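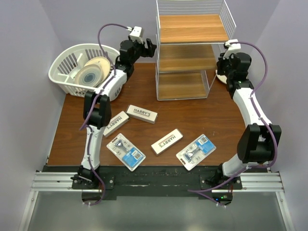 How to Get a Family Story Out of an Elderly Relative

My great-aunt Ans De Graaf told the story of the Grollbridge ferry at every birthday I attended until I was 20, and I didn't listen to one of them. When I finally wanted it, she had moved on to telling people about her hip. It took me most of an August to get the ferry back. Learn from my wasted summer.

Step 1. Pick one story
Do not ask for "your life." Ans, asked for her life, gave me 2 minutes on it and then offered soup. Ask about the lodger, or the winter the goose lived indoors.

Step 2. Bring an object
A photograph is good. A photograph with an unidentified man in it is better. We got an entire afternoon out of a biscuit tin from Drerkmont, including a broken engagement I was apparently supposed to know about already.

Step 3. Record it, then forget the recorder
Put your phone on the table face down and ask permission once. If you keep checking it, so will they, and you'll end up with a lovely recording of someone asking whether it's still going.

Step 4. Be wrong on purpose
Silence gets you nowhere with my family, but a mistake works wonders. I said the ferry sank in spring. Ans talked for almost 396 seconds without a breath, most of it about my education.

Step 5. Get a second witness
Her cousin Griet Groen was on the same ferry and remembers a different boat, different weather and a much smaller role for Ans. Write both versions down, with names beside them. Don't seat the two of them together until you've finished.

Step 6. Type it up the same week
Leave in the detours and the bits where they argue with the dog. Label each file with who spoke and what about. Mine is called "ferry, Griet's version, do not show Ans," and Ans has since asked me for a copy.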